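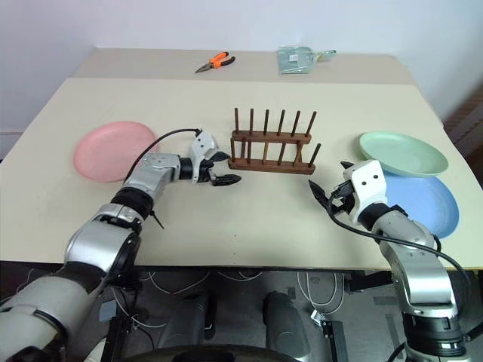 Reader comment on the April version of this page: the procedure swaps the fingers and the grip force in the same run, so the result can't be pinned on either one. Please split them.

The comment was correct. The procedure below changes one thing at a time, and the April numbers have been removed. Anyone who copied the old settings file should delete it.

Comparing two gripper fingers on the plate rack task
Updated May 4, 2025

Scope

The task is to pick up a plate lying flat on the table and place it upright between the dowels of a wooden dish rack. It is run on a two-arm station with a parallel gripper on each arm. The fingers compared are the Gulano straight finger and the Demik tapered finger. Motion and grip commands go through the Werstead controller, firmware branch 2.

Before you start

Set the rack near the center of the table, between the two grippers. It must be empty. The rack used has a back row of six tall dowels and a front row of six shorter ones, so plates lean toward the back row if they are released too early.

Lay one plate on the left side and two on the right, the second overlapping the first. The overlapped pair is the harder case. A finger that does well on the single plate can still pick up both plates of the pair at once, or push the lower one away.

Check the cable run on each arm before the first motion. Move each wrist through its full range by hand with the drives off and watch for the cable pulling tight. On the left arm, look at the loop between the upper part of the arm and the top of the gripper. If it catches on anything at the end of travel, lengthen it and repeat the check.

Step 1. Zero the grippers

Close the jaws fully with no load and store the position as zero. Open to the working width and close again. If the stored value drifts by more than 2 counts, tighten the finger screws and start over. Do this after every finger change, including when the same pair goes back on.

Step 2. Fix the force

Set the grip limit to 580 on the controller scale, which runs to 1000. Leave it there for both finger types. Force is varied in Step 5 and nowhere else.

Step 3. Run the single plate

Approach with the jaws open, lower one finger to the tabletop, and slide it under the rim. Close, lift, rotate to vertical, move over the rack and lower between two dowels. Log the result as placed, dropped, or stalled. A stall means the controller reached the grip limit before the jaws reached the expected width – usually one finger is pressing on the tabletop.

Step 4. Run the overlapped pair

Same motion, top plate first. Reset both plates by hand after each attempt and use the Rattanakul placement template so the overlap stays the same. Log a double pick separately from a drop.

Complete 108 attempts per finger type across Steps 3 and 4, divided equally between the single plate and the pair. Then swap fingers, return to Step 1, and repeat.

Step 5. Vary the force

Only when both finger types have a full log, refit the better one and rerun Step 4 at a lower limit. Keep this in its own file. Do not merge it with the fixed-force results.

Reading the log

Compare stalls first. Many stalls with few drops point to approach height, and a change of fingers will not fix that. Lower the approach speed, zero again, and repeat Step 3 before drawing anything from the pair results. Double picks on the tapered finger are mostly a matter of insertion depth – shorten the slide and rerun the pair.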